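7 August 2021

Robel Tamiru has finally sent me the third volume of *Callside*, and with it a note saying I could stop asking now. I have been asking since April. I regret nothing.

For anyone who missed my earlier bleating on the subject, *Callside* is a small-press comic about a ferry port where no ferries come. It is drawn by Mulugeta Gidey in what looks like biro but is, I'm told, a very expensive pen. There were 400 copies of the first volume and I own two of them, one for reading and one for lending to people who then don't read it.

Volume three is the long one. Most of it takes place in a ticket office during a single night shift, and there is a run of 34 pages without a word on them. I got through those in the time it takes to drink half a cup of tea, felt guilty, and went back to look properly. The second go took most of an evening. Gidey hides things in his queues: a man holding a fish in one panel has passed it to the woman behind him in the next, and by the time we reach the window the fish has a ticket and they don't.

I have one complaint, and it's the lettering. It was done by hand in the first two books and it wobbled in a way I was fond of. Now it's a font. A nice font, made from Gidey's own handwriting, but every "e" is the same "e" and once you've spotted that you are doomed to spot it for the rest of the book.

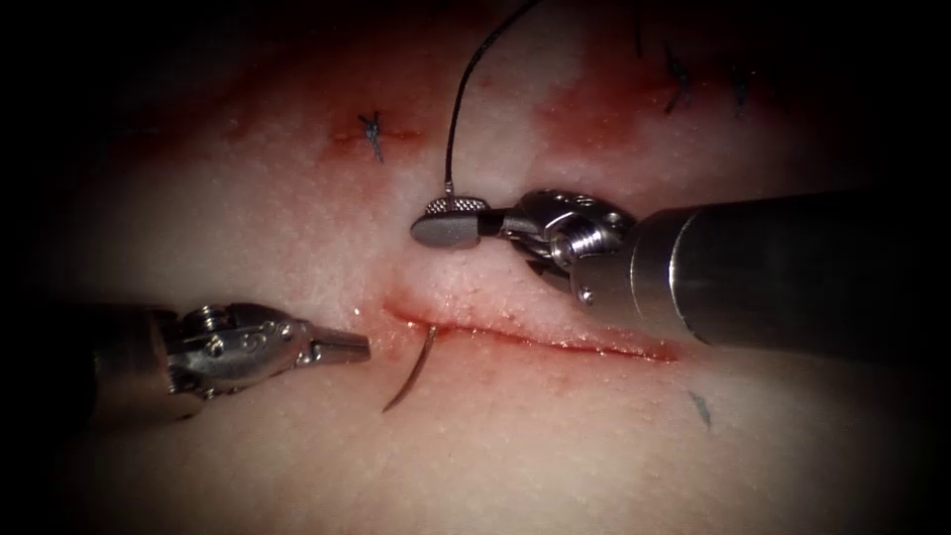
## The other parcel

The same post brought *Zorley*, by Desta Degefa, which I ordered late at night on the strength of the cover and had forgotten about completely. It's a collection of strips from her old newsletter, with six new ones at the back to make people like me feel better about paying for it.

Zorley is a dog, or possibly a landlord who looks like a dog. The strips never settle it. He collects rent from a building full of pigeons and is bad at it. The early ones are gag strips with a proper punchline in the last panel, and they're fine, and I laughed at the one with the boiler. Somewhere in the middle Degefa stops bothering with punchlines and the whole thing gets much better and quite a lot sadder. My wife picked it up, read four pages standing in the kitchen, said "oh, that poor pigeon," and took it upstairs. I haven't had it back.

The paper is too shiny. You have to tilt it away from the lamp like a holiday snap.

## Shelves, and a swap

I've run out of room again. The tall books now live on their sides under the radiator, which every sensible person has told me is a terrible place for them, and the Tatsuya Nagano paperbacks have been promoted to the windowsill, where the spines will fade to the colour of weak squash by next summer. I did look at buying another bookcase. Then I looked at the wall it would have to go on, and at the door that would no longer open.

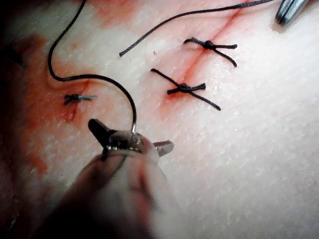 So some things have to leave. I've got a spare *Tufa* (the reprint, with the green endpapers) and the first two issues of *Ustico*, a bit bent at the corners from a rucksack. I'd like them to go to someone who'll read them, and I'd gladly take almost anything by Obsa Negussie in return, apart from the cookery one. Yes, I know it's meant to be his best. I've tried it twice and all I got out of it was hungry.

Leave a comment if you want them. Postage is on me if you're in the UK, and if you're not we can argue about it.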